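Hanatby Hall: the back room, before and after

Gallery added in September by Rasa Lepik

The back room at Hanatby had been used for storage for years. Over the summer we cleared it out and set it up again as a place for the under-fives group in the mornings and the games club later in the day. The pictures on this page are only part of the set. The rest are in the folder by the kitchen door, along with the paint codes and the receipts, if anyone wants to look through them.

The room

The old carpet came up in one afternoon. Under it was a hard floor in fair condition, so we cleaned it and left it as it was. Keegan Ashby filled the worst of the holes in the wall by the radiator and sanded them down the next morning. The window still sticks. Push at the bottom left corner and it will open.

We had 600 pounds to spend and used 506 of it. The largest single cost was shelving, at 390 pounds including delivery. Paint and filler took most of what was left. The remaining money has been put by for a new blind – the present one has lost two of its slats.

Storage

The shelves run along the long wall and stop short of the fire door. Please keep that gap clear. Board games go on the top two shelves, craft things in the middle, and toys at the bottom where the children can reach them. The labelled boxes are from Inon and the lids from Trovix boxes do not fit them, so check before you force one down.

The folding tables now live behind the door. They go in with the legs facing the wall, otherwise the last one sticks out and catches the handle.

Mats and trays 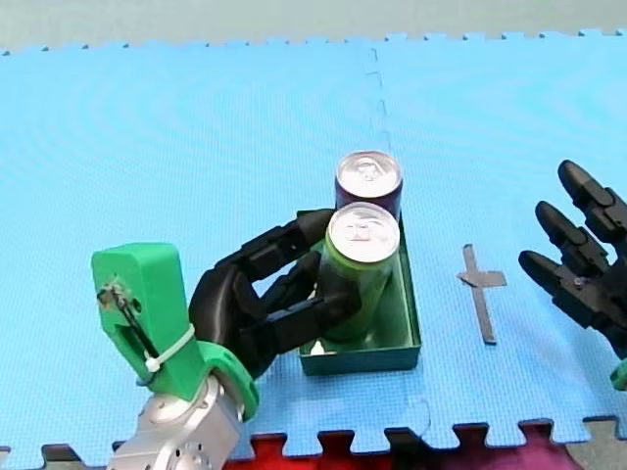 Foam tiles are used for floor play and are put away at the end of each session. They lock together like a jigsaw, and it is easiest to join a full row first and then add the next one to it. The light blue ones make a good plain surface for trays, such as the small dark green one with two drinks cans standing in it. Wipe the tiles with a damp cloth before stacking them, and leave the stack flat – they curl if they are stood on end.

We have 20 tiles in all, and spare edges are in the bag marked Bright on the bottom shelf.

Still to do

The blind, as mentioned. There is also a loose coat hook by the entrance, and the light over the sink needs a new cover. Keegan has the measurements for both the cover and the blind. If you can take on any of these jobs, leave a note in the folder with your name and a time that suits you.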